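November
Posted by the author of Slow Mornings at Stendulthorpe

I have been trying to go to bed earlier for most of my adult life, and I'm writing this at ten to midnight, so take everything that follows with that in mind.

It started with the clocks going back. Every fall I tell myself that this is the year I'll use the extra hour properly. I'll get up when my body wants to get up, I'll eat breakfast sitting down, I'll be one of those people who is yawning by nine thirty and doesn't fight it. And every fall I stay up an hour later on the very first night, blow the whole thing, and spend the next week eating lunch at the wrong time.

So this year I made a project of it. I gave myself 20 nights. I bought a notebook for it (a nice one, with a ribbon, which was probably the best part of the whole project) and I wrote down what time I turned the light off, what I'd been doing for the hour before that, and how I felt in the morning. I didn't use an app. I've had two sleep apps and both of them made me so anxious about my score that I lay there trying to sleep impressively.

The first few nights were terrible. I got into bed at ten with a book and then I just lay there feeling like a kid who's been sent up early while the grown-ups have a party downstairs. There was no party. There was a dishwasher. But I could hear it, and I kept thinking about the dishes, and then about the shelf above the dishes, and then I was wide awake planning a whole new kitchen.

By the end of the first week I'd worked out that the hour before bed was the trouble. I was coming at it too fast. I'd be answering email at nine forty and expecting to be drifting off at ten, and my head was still halfway through a sentence that began "Just circling back on this."

So I brought in some rules. I love a rule for the first four days of having it.

No laptop after supper

This was the big one and I'm going to be smug about it for a minute, because I mostly stuck to it. The laptop goes in the hall closet, on top of the board games, and the closet door sticks, so getting it out again takes a good shove and makes a noise like a barn. You'd be surprised how many things can wait until morning when the alternative is shoving a door.

I did cheat. I cheated once to look up whether you can freeze ricotta (you can, it goes a little grainy, fine in lasagna) and once for no reason at all, just scrolling through other people's porches. I wrote both of those down in the notebook and felt very honest.

The phone was harder. I know everybody says to charge it in another room, and I've read it so many times that I'd stopped hearing it. But my phone was also my alarm clock, which is a pretty good excuse, and I got about six years out of it. In the end I bought an actual alarm clock from the Trukgate store by the bus station. It's the cheapest thing in the house and it ticks. I thought the ticking would drive me up the wall and now I can't sleep without it, which is going to be a real problem if I ever go anywhere.

The tea situation

I don't want to be rude about herbal tea, as I know people who love it. I've tried, I really have. There's a blend called Flirnent that a coworker swore by, with chamomile and something woody in it, and I drank it every night for a week. It tastes like a nice drawer. What it mostly did was get me up at three in the morning to walk down a cold hallway, so it had to go.

What I have now is warm milk, like a Victorian child. I heat it in the small saucepan with a bit of nutmeg and I drink it at nine, well before bed, standing at the back door looking out at the yard. I don't know if the milk does anything. I think it's the standing there. It's five minutes of the day when I'm not holding anything but a mug, and some nights there's a fox.

(If you have a tea you think would change my mind, go ahead and tell me. I'll try it, at lunchtime.)

Making the bed, or at least having a go

My mother is a bed maker. She's one of those people who has the pillows plumped before the coffee's on, and she used to tell me that a made bed was half a clean room. I spent my teens and twenties rebelling against that, which is a very low-effort way to rebel. I just pulled the door shut behind me.

But somewhere in week two I noticed something in the notebook. On the days I'd straightened the covers in the morning, I was in bed earlier that night. It wasn't by much, but it was there on page after page in my own bad handwriting. I think it's that a bed you have to sort out before you can get into it is one more chore at the end of the day, and I am a person who will stay up until one to avoid a chore.

I should say I'm not good at it. I can't do hospital corners. I've been shown how, more than once, and my hands just don't keep the information. I own no throw pillows and I'm suspicious of any bed that has more than four. What I do is grab the top of the covers with both hands, give them one big flap, and let them land wherever they like. Some mornings that looks lovely and some mornings it looks like weather.

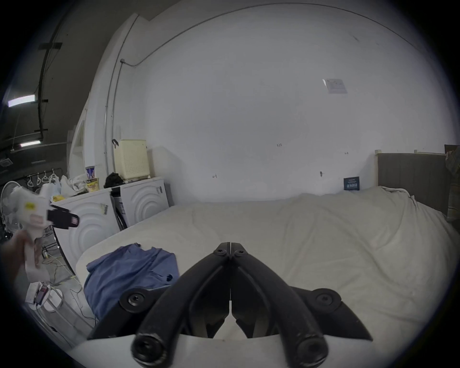

What I changed about the bedroom

Very little, and I want to be upfront about that because I had big plans. I had a page in the notebook titled "Bedroom" with an underline, and on it I'd written blackout curtains, new lamp, paint??, and "smell?" I can't remember what I meant by the last one.

The curtains I priced up and then walked away from. It was going to be 200 dollars for the window alone, and it's an ordinary window. I folded an old tablecloth in half and pinned it up behind the curtains I've got, and from the street it must look like I'm hiding something, but it's good and dark in there now. It's been up for two weeks. I'd call that permanent.

The lamp I did buy. It's from Vandenberghe, the secondhand place with the bell on the door that rings whether you open it or not, and I had to go back twice because the first time I couldn't decide and the second time they were closed for lunch. It has a heavy base and a shade the color of weak coffee, and the bulb in it is so dim that I can only just read by it. I fought with that at first. I like a bright page. But somewhere around the middle of a chapter my eyes give up, and I've started to suspect that the lamp knows more than I do.

No paint. I'm not painting in November with the windows shut. Ask me in spring.

What I've been reading

I get asked for bedtime books sometimes and I never know what to say, because the books I'd recommend are the ones that keep me up, and those are no use here. What you want is something pleasant that you don't mind dropping on your face. I've had great luck with a history of canals. I found it in a box on the sidewalk, it's enormous, and I have read the opening pages so many times that I could build you a lock gate. It isn't dull! I want to be fair to it. It's very calm, that's all, everything in it takes forty years and a great deal of clay.

Mysteries are out. Cookbooks are out too, I get hungry. Letters are good, and so are old gardening books, especially the bossy kind that tell you what to be doing this month with your pears. I don't have pears. I find it very soothing to be told off about them.

The results, such as they are

I got to the end of my 20 nights last week and sat down with the notebook and a pencil to see how I'd done. My average bedtime before all this was, at a guess, quarter past midnight. By the last few nights it was more like ten forty-five. I had two evenings where I was asleep before ten, and one of those I had a cold, so I'm not sure it counts.

Mornings are the bigger surprise. I'm still not a morning person, and please don't phone me before eight. But I've been waking up a little before the ticking clock goes off, and there's a stretch of time in there, before I have to do anything, when I just lie there and listen to the garbage truck work its way up the hill. I'd forgotten about that. I don't think I've had it since college, when I had nothing to get up for.

And then tonight I've blown it completely. I got the laptop out of the closet to write this (big shove, big noise) and I've been at it since nine. The milk's gone cold with a skin on it. I still have to rinse the pan, and then I've got to write the whole thing down in the notebook, in the column for what I'd been doing the hour before.

Next month I'm going to try to write about soup.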